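Home / Reviews / Software / Saltwood 2 planner: a month in

I've been running Saltwood 2 since it came out of beta, and I like it a lot more than I thought I would. It's a task and motion planner for household simulation, the piece that sits between "go tidy the bedroom" and the wheel commands. My old setup was a pile of Python I was scared to touch!

Install took me one evening. The config is a single text file, and when you get a cost weight wrong the error names the line. Iñaki Vidal wrote the Zumlow bridge, and if you already keep your rooms in Zumlow you can load them straight in (mine came across with the lighting intact, though two door hinges flipped).

The replanning is the best part. Move an object mid-run and Saltwood keeps whatever part of the old plan still holds, then patches the rest. In my 300-run batch it got stuck 17 times, mostly in doorways. Memory use creeps up on long batches, so I restart between them. 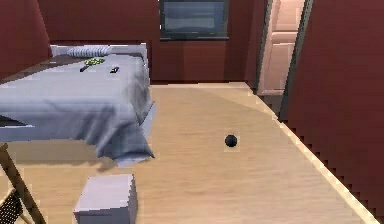
Cost maps are where I'd spend your first weekend. The default padding is generous, and small rooms suffer for it. Take my bedroom test: the black ball out on the open floor is easy to route past, but the white cube near the foot of the bed, with the chair next to it, makes a tight corner the planner wants to write off completely. Drop the padding a notch and it starts finding paths in there.

The docs need work, especially on custom cost layers. Still, 4 out of 5 from me, and I've already deleted the Python.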